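How I Spent a Saturday Teaching a Robot to Pick Things Up

19 Mar 2022

My right thumb still hurts. I mention it first because when I told friends I was going to spend a day teaching a robot, they pictured me at a whiteboard, and what I got was a sore thumb and a stiff neck.

The lab is called Ledier, and it takes up the second floor of a former shoe warehouse in Promthorpe, over a place that sells bathroom tile. They'd been asking for outsiders to come in and drive. That's their word for it, driving. Their own people have gotten too good at it, and they wanted to see what a beginner's hands would do. I am very much a beginner (I can't parallel park), so I signed up.

You can show a robot a job in two ways at Ledier. The first is the one I liked right away. You take hold of the arm, press a button near the wrist that makes it go limp, and just walk it through the motion. It weighs next to nothing in that state, and it's a little like dancing with somebody who has agreed to let you lead. I put a sponge in a bowl 11 times that way and felt like a genius.

The second way is by remote control, and that's where most of the day went. You sit in a chair with a hand controller and watch a screen, and the gripper on the screen does what your hand does. Sort of! There's a tiny lag, and there's no feeling in it at all. When I grab a mug at home my fingers tell me when I've got it. On the screen I had only my eyes, and my eyes kept telling me I was right over a thing when I was a good inch behind it.

They start everybody off in a simulator, which they named Sturkach after some inside joke I never got to the bottom of. I was a bit let down at first. I'd come to meet a robot, and they sat me down with what looked like an old video game. Then I drove the gripper straight through where a real table would have been, at full speed, and I came around to the idea pretty quickly. You can wreck anything you like in Sturkach. Press reset and it's all back, in a slightly different spot, ready for you to wreck it again.

The trick, once I found it, was to slow way down near the end. I'd been swooping in like a hawk. The woman running the session told me to get close, stop, breathe, look, and only then go the rest of the way. She also told me that the stopping would end up in the robot's habits too. Everything does - the wobble, the second guess, the little detour I made because my nose itched. If enough people pause in the same place, the robot will learn to pause there. I found that kind of touching and also a lot of pressure.

My favorite job of the day was the game controller. It's an awful shape to pick up when you think about it, all lumps and handles, with no flat side that wants to be held. A block is easy. A controller tips and slides, and you have to decide which part of it you trust.
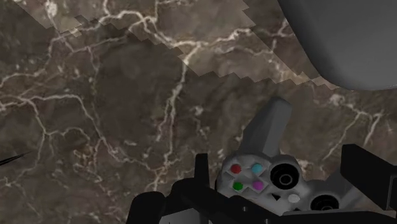
Closing in on the game controller in simulation, with the gripper's black fingers at the bottom of the view.

And yes, I was using one controller to go after another one, and yes, I made that joke out loud, and no, I was not the first visitor to make it.

Each try counts as one demonstration, good or bad, and you mark it yourself with a pedal under the desk. For the controller they want 300 keepers before they train on it. I gave them 60 tries over the afternoon, and I'm not going to say how many were keepers. My best run came right after lunch, for whatever that's worth to science.

Late in the day they let me watch the real arm, a secondhand Nolte with tape on its elbow, run a job it had learned from last November's drivers. It was moving cups from a tray to a shelf. It came down over the first cup, and about 2 inches above the rim it stopped, hung there for a moment, and then went in. Somebody taught it that. I've got another session booked next month, and I'm bringing a cushion for the chair.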